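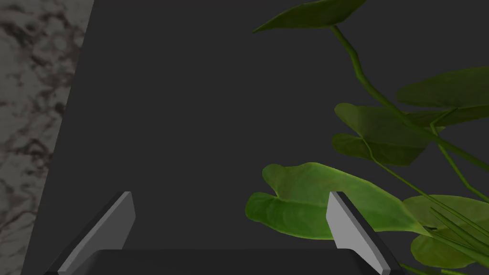
## Plants, grippers and my Tuesday-ish brain

March 30, 2019. Quick one, I'm on my lunch and Brenda wants the desk back.

So the arm work at Mahuika has moved on to greenery. We look after office plants, 464 of them on the books at the moment, and the plan is that by May the arm does the lifting and turning on the bench and we do the rest. Everything gets tried in simulation first. Big glossy leaves, thin stems arching all over the place, two stiff grey fingers that have to get in among it. Anyone who has repotted somthing leafy in a hurry knows how that goes.

What changes for us, then. Less lifting, mainly. Dayana's back has been bad since the winter and she's all for it. Kane less so - he likes the bench, he's quick, and he doesn't fancy sitting at a screen marking which leaves are in the way. I did an afternoon of that myself. 100 views, then my eyes went. It is work, proper work, but it's not what any of us signed up for and it isn't on the pay scale yet. Asked twice. Will ask again.

Yu-na made a good point at the meeting. The arm wants pots put down the same way every time, so we'll be the ones changing our habits first. Already are, a bit. I caught myself turning a pot so the stems faced away from the grip, with no arm even plugged in.

No one's losing hours, we've been told. I'd like that in writting.

Next meeting is at 5, Manaia is bringing the new rota. Right, Brenda's hovering. More when I've seen it.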